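Reading a Government Announcement
Week 3 handout: Where did the money come from?
Tutor: Loretta Mercado

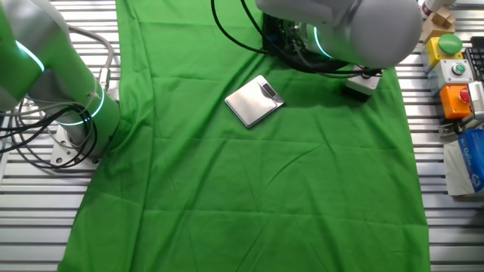
Fig. 1. Digital kitchen scale on a green cloth.

Last time we looked at who gets to make an announcement. This week we look at the number in it, and at the word "new", which does a great deal of unpaid work in public life.

1. Three kinds of money

New money was not in any earlier plan. It is rare and shy, and tends to come out before elections.

Moved money was in somebody else's budget until recently. The press release will name the department receiving it. You will have to find the one losing it yourselves, usually in a table near the back of a document published the same afternoon.

Repeated money has been announced before. It may have been announced by a different minister, under a different name, in front of a different hospital.

A single announcement can contain all of these, and the good ones do.

2. The Terkport case

You should have read the case pack by now. (Those who haven't: Dexter Ferreira has the spare copy and would like it back.) The short version is as follows.

In December the minister in our case promised £600 million for the Terkport Renewal Fund, to be spent on "left-behind coastal places". The headlines were kind. Xiomara Dvorak's chapter in the pack goes through the accounts and finds:

- £119 million that had not been promised before
- a large slice moved from the old harbour repairs budget, which was then reported as having been "simplified"
- the rest carried over from the Clunlow Programme, closed the previous spring to general applause

The money was also spread across several years, with most of it falling after the next election. The release mentioned this in a note to editors, underneath the press office phone number.

Otis Boateng's reply in the pack is worth your time. He argues that moved money is still money, and that a town with a leaking sea wall does not much care what the cheque used to be called. He has a point, although the harbour at the other end of the county might want a word with him.

3. Questions to bring to any figure

Over how many years?
Does it cover the whole UK, or England only? (Check the small print. Writers of headlines rarely do.)
Is it spending, a loan, or a guarantee? The Esposito scheme was all guarantee and had paid out nothing when the case pack went to print, yet it was still being called an investment.
What does "up to" mean here? A fund of "up to" any sum is fully honoured by a fund of nothing.
Who bids for it, and who pays for the bid?

4. A note on outrage

Wanda Thibodeaux warns against treating every announcement as a swindle. Budgets really do get rearranged for sensible reasons, and civil servants are allowed to change the name of a thing. Your essay should show what the figures say before it says how cross you are. Last year's batch mostly did it the other way round, and it made for a long weekend.

For next week

Read chapter 2 of the pack and the Zurkoton consultation response, including the annexes. Yes, all of them. Find one funding announcement from your own local paper and trace it back as far as you can. Two sides at most, sources listed at the end. "The internet" is not a source.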